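Hadgu build, shared workshop notebook
November, bench by the back wall

Started 2 pm. Goal for the session: get both arms on the Hadgu rail doing the phone charging task from end to end, without a hand on the table. Etenesh Weldu wrote the first version of the task sheet and I am working from that, with changes noted where I made them.

Rail is bolted down again. Last time the right arm had crept toward the middle and every saved pose was off by a little. I marked the base position with tape before tightening, so next time it can be checked against the tape first.

Rehomed both arms. The left one complained about its wrist joint on the first try and was fine on the second. I reseated the wrist connector anyway. Cable on that arm still runs outside the links and I don't like it, but rerouting means taking the elbow apart and that is a job for another day.

Before the phone I ran the left arm on flat objects, to set the grip force.
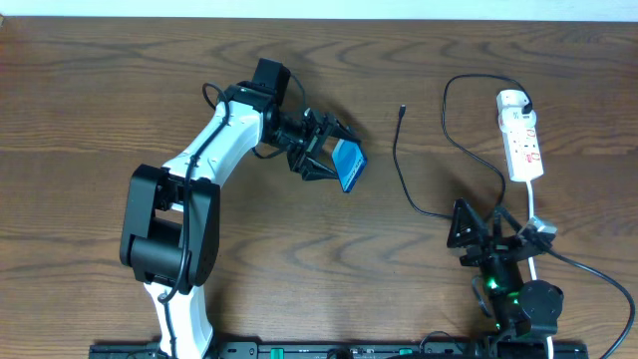 Left arm with the blue card, fingers pointing right.

Grip force on the old scale was set at 300. Brought it down in steps and settled on 258. Below that the card started to turn in the fingers whenever the wrist rolled. Value is saved in the Flinen profile under "flat, thin". Don't use it for the plug – the plug wants more, and it has its own profile.

Then wrist camera checks. Exposure is on auto and I think that has to change. A bright screen on a dark table pulls the whole picture around, and the port end of the phone is the part we need.

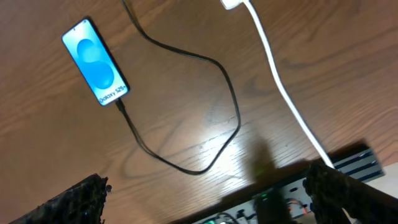

Skodis is the piece of code that finds the port and gives the right arm a line to come in on. It looks for the long edges of the phone first, then works out which short end is the bottom. Ghada Tannous suggested using the text on the screen as a second check, and I think she is right. "Galaxy S25+" sits near the bottom of the display and is readable even with the blue washed out to almost nothing, so it gives us the port end for free as long as that screen is up. The glare patch on the wood inside the cable loop is a bigger worry. It partly washes out the grain, and I would mask it or move the lamp before trusting the edge finder. Fixed exposure goes on the list too.

For the insertion step the left gripper steadies the phone from the screen side and the right one brings the plug to the bottom edge. The approach is slow on purpose. I set a hold point just short of the port, where the right arm waits for me to press a key on the Adness box before it goes on. Etenesh wants the hold gone eventually. I want to keep it until the approach line has been measured properly.
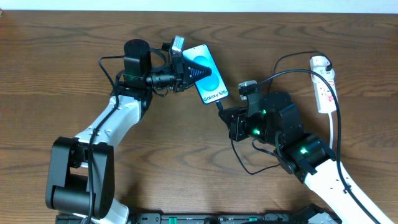 To do

– Fixed exposure on both wrist cameras, values written on the rail
– Mask for the glare, or move the lamp
– Ask Ghada for her text-reading script
– Tie down the slack in the charger cable on the right side
– Softer pad for the left tip, the ridges are hard plastic on my spare and I don't want that on glass
– Order 2 spare wrist cables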